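Valtcombe Play Kitchen Notes
Updated 2020-06-07

I started this list in February because I kept losing track of which toy kitchen bits go together, and it has grown a fair bit. It covers the plates, cups, pans and pretend food I use for setting tables and clearing them again. There are 722 entries so far, and almost 50 of those are fruit – I like the fruit.

What's in it
items.txt has one line per thing: name, colour, what it's for, where it lives when it's put away.
layouts.txt has the table settings, written out in words. Layout 1441 is my favourite, though it wants a bigger table than most people have got.
Anything with Rarar in the notes column came in the second box. I haven't checked all of those yet, so some colours may be wrong.

How I name things
Colour first, then the thing. A plate is a plate whatever its size, and the size goes in brackets. Orange is a pain as it's a colour and a fruit, so I write "citrus" for the fruit – sorry if you've been searching for the other one!

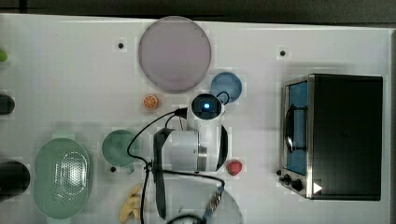

Does a colander count as a bowl?
I list it with the sieves, under "draining", and it only gets used as a fruit bowl in the layouts that say so.

Still to do: the cutlery, and the Ullau tea set, which needs its saucers matching up.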